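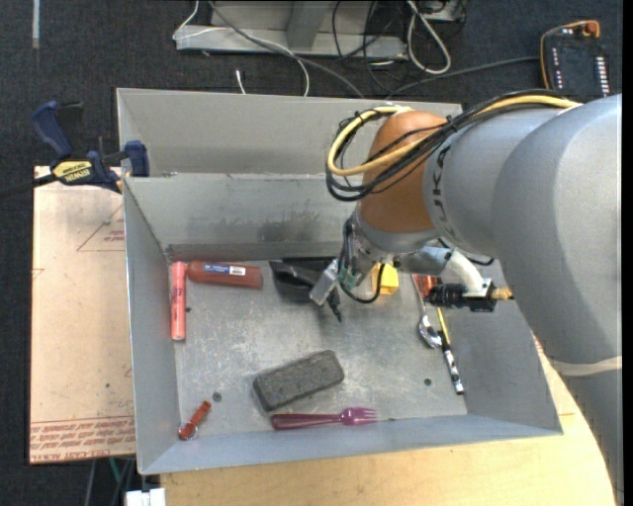

Foto: Cutden, taller de Erance

Contenedor metálico Troretti, color gris

El Troretti es un contenedor grande de chapa metálica, abierto por arriba, para guardar objetos pequeños que se toman y se devuelven muchas veces en el día. Las paredes laterales son inclinadas y permiten llegar al fondo con comodidad. La pared trasera interior está delante de un panel exterior más alto, de un gris pálido.

El fondo lleva tres agujeros redondos, dos cerca del frente y uno más pequeño junto a la pared izquierda. Con el uso, la chapa toma rayas claras y alguna mancha oscura. Esto es normal y no afecta a la resistencia.

Qué se puede guardar
Botellas tumbadas, tubos, rotuladores y artículos sueltos de tamaño parecido. No recomendamos líquidos sin envase, por los agujeros del fondo.

Limpieza
Paño húmedo y jabón neutro. Por favor, no utilice estropajo de acero.

Datos del pedido
Carga máxima: 200 kg
Garantía: 2 años
Plazo de entrega: 3 semanas
Se entrega montado. La tapa Cai se vende por separado.

Para pedir otro color, escriba a Cutden antes de confirmar la compra. Los pedidos de agosto se envían en septiembre.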